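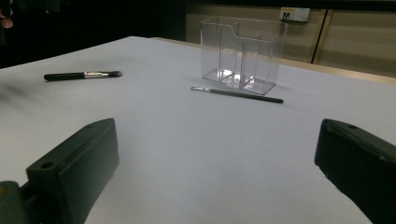 The Clear Box Problem

There is a kind of afternoon at Peswood that anyone who has worked on perception software will know well, when the coffee is finished, the planner is behaving itself, and the whole team is stuck on a piece of see-through plastic. I spent a Wednesday there for this story, and I will admit I went in expecting to hear about motors. What I heard about was software, and mostly about one clear organizer with dividers in it.

The task sounds like something you'd do while talking on the phone: pick up a brush, stand it in a compartment. The demonstrations are done by hand, with a pair of grippers, and a program called Mok turns them into paths the planner can learn from. Mok is good with the makeup brush, which is thick and dark and shows up beautifully on a white sheet. The paintbrush is slimmer, and the organizer is the real headache, all glints and faint lines, so that the depth estimate tends to sail right through it and land on the table behind (or, on a bad day, somewhere inside the wall!).
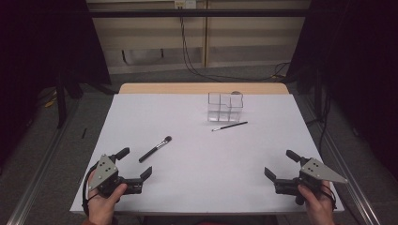

Issue 30, page 3

The team's answer is a tool named Ploser, written in-house and, as far as I could tell, loved and grumbled at in equal measure. It looks for the bright edges first and guesses at the walls afterward, then hands the planner a box with a margin of doubt around it. Where the doubt is large, the planned path slows down and comes in from higher up. The early version was so cautious that it refused to plan anything at all, and somebody kept the log, all 386 lines of it, pinned up by the door.

Bernetti, the firm paying for the work, wants to pack art kits with it someday, and would naturally like that day to be soon. The programmers would like another winter. They are rewriting the part of Mok that lines up the left hand's timing with the right's, and version 2 should be running by February, provided the calibration screens get finished too.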